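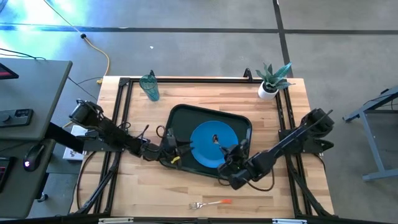 Ein Tablett im Haushalt sei ein Möbel ohne Aufgabe, meint Rania Harb, man trage damit zweimal im Jahr Frühstück und räume es sonst nur von einem Schrank in den anderen. Die Beobachtung trifft auf viele Küchen zu, der Schluss daraus ist falsch. Das Tablett wird als Transportmittel beurteilt, sein Nutzen liegt auf dem Tisch.

Massivholz in Stabverleimung ist als Tischplatte verbreitet und gegen zwei Belastungen empfindlich: stehende Feuchtigkeit und punktuellen Abrieb. Beides entsteht beim Essen an immer denselben Stellen. Ein dunkles Tablett mit erhöhtem Rand, darauf ein Teller und ein Löffel, begrenzt diese Belastung auf eine Fläche, die man zum Spülbecken tragen kann. Ein Tischset leistet das nur teilweise. Es hat keinen Rand, und Flüssigkeit läuft an der Kante auf das Holz.

Gegen das Tablett spricht der Platzbedarf. Mein Modell von Dristero misst in der Länge 529 mm und wiegt leer über 1000 g. Zwei davon nebeneinander, und auf einem kleinen Tisch bleibt für Schüsseln wenig übrig. Das Flamport ist leichter, verwindet sich aber beim einhändigen Anheben. Für einen runden Teller mit flachem Boden halte ich 9 mm Randhöhe für ausreichend, für Suppe nicht.

Ungelöst ist die Frage des Glases. Auf dem Tablett steht es im Weg des Bestecks, daneben hinterlässt es genau den Ring, den man vermeiden wollte. Ich stelle es trotzdem nach hinten auf das Holz und öle die Platte im Dezember nach, nach einem Zwischenschliff mit Körnung 300. Untersetzer benutze ich nicht, sie kleben bei Kondenswasser am Glasboden fest und fallen beim Trinken ab.

Zur Farbe: Auf Dunkelgrün oder Schwarz hebt sich ein blauer Teller deutlich ab, Kalkflecken allerdings auch. Wer hartes Wasser hat, muss nachtrocknen. Diesen Aufwand rechne ich gegen das Abschleifen einer fleckigen Tischplatte und komme zu einem anderen Ergebnis als Harb. Das Tablett bleibt bei mir auch zwischen den Mahlzeiten auf dem Tisch liegen.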